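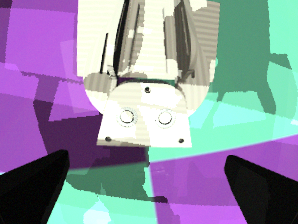 What is a sharpening stone's grit number for?
It tells you how coarse or fine the stone is. A low number grinds away a lot of steel and suits a dull or chipped blade, and a high number smooths and polishes an edge that is already in decent shape.

July
By Saimi Tikkanen, Vustero Kitchen School

Vustero Kitchen School is opening a sharpening course for home cooks, and we could not be happier to share it! The course runs over five evenings in our Torkley kitchen, starting at 7 p.m., and it takes people from a blade that squashes tomatoes to one that slides through the skin under its own weight.

Lead instructor Obed Kwofie has taught our basic cutting classes for years, and sharpening is the thing students keep asking him about once class is over.

"People bring me a chef's knife they got as a wedding gift and tell me it's worn out," Kwofie said. "It's a good knife! It needs half an hour on a stone and somebody standing next to you while you find the angle."

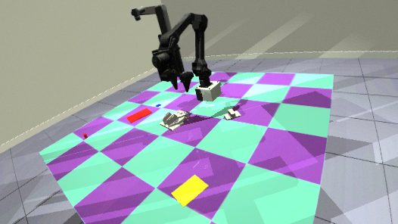 The first two evenings stay with the plain chef's knife: holding a steady angle, feeling for the burr, and taking it off again. After that the class moves to paring knives and boning knives, then to serrated bread knives, which need a tapered rod and some patience. Shoshana Achterberg teaches the last evening, on flattening worn stones and looking after carbon steel so it doesn't rust in the drawer.

Stones are provided, and students bring their own knives, wrapped in a dish towel or in a blade guard. Nearly 100 people put their names on the interest list this spring, so a second round is already being planned for the fall.

"I signed up for the trial class thinking I'd hate it," said Lingyun Ye, a student. "Now I do my mother's knives too, and she has a lot of knives."

Registration is open at the front desk or by phone. Adults of any skill level are welcome.

Recent news
Yayra Zakaria joins the baking staff
Choosing a cutting board: wood or plastic?
Owusu Hall supper club returns
Kuner Street kitchen gets new ovens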